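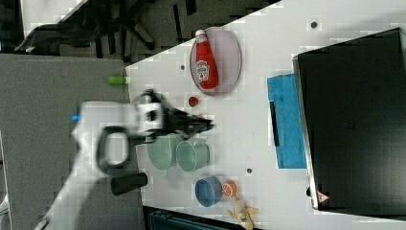 So what does it mean when an investigating agency "attaches" someone's house? It means the owner keeps the house on paper but can't sell it, give it away or borrow against it until a court or tribunal has decided what should happen to it. In most cases the family can go on living there for a good while. The word sounds as if somebody has turned up with a van and taken the furniture, and I thought exactly that the first time I read it.

Chapter 6
Freezing, Seizing and Taking for Good
by Jeferson Xavier
February

I came to this subject sideways. I was a junior clerk at a small firm, and my first proper file was a company called Dondamska, which had won a contract to build a road out of Akley and had somehow been paid twice for the same stretch. My job was to read bank statements. There were 149 pages of them, I had a ruler and a yellow pen, and I loved it (I know how that sounds!). By the end I could follow the money out of the council's account, through a second firm named Paredes, and into a plot of land that a director's brother had bought for cash.

Now, the land wasn't stolen. Somebody had sold it quite properly, at a fair price, to a man who signed his own name. That puzzles a lot of students, so let's slow down over it. What the law cares about in this sort of case is where the purchase money came from. If it came from a crime, the land can be treated as standing in for the money, and the lawyers call it "proceeds". You'll see that word on nearly every page from now on.

Three words get muddled all the time, in newspapers and in essays, and I'd like you to keep them apart. Freezing stops a thing from moving, and attachment is a kind of freezing that is mostly used for land and buildings. Seizing means an officer physically takes hold of it, as with cash, jewellery or a car. Confiscation comes last and is permanent: the owner stops being the owner. A headline that says a politician has "lost" six flats may only mean that six flats have been frozen, and the case could still fall apart.

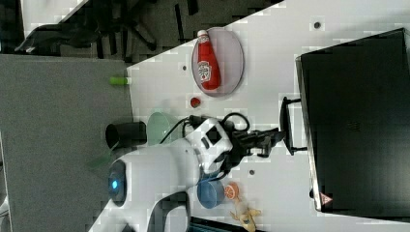 The Paredes land was frozen for nine years. In that time the brother paid the local taxes on it, quarrelled with a neighbour over a hedge and tried once to lease it to a firm called Wosteo, who backed out when their solicitor found the order on the register. Nine years is a long time to hold something you can't use, and I still go back and forth about whether it was fair on him. He was never charged with anything. On the other hand he never gave a believable account of the cash either, and he had plenty of chances.

That brings us to the burden of proof, and it's the hard bit of this chapter. In an ordinary criminal trial the state has to prove its case and the accused can sit quietly. In many attachment cases, once the agency has shown good grounds for suspicion, the owner is asked to explain where the money came from. We'll look at how different countries handle this, starting with the simplest scheme I know. Have a pencil handy for section 6.1, where I'd like you to draw the money trail yourself before you read my version.

Questions and corrections: write to the author, care of the publisher. All rights reserved. Back to top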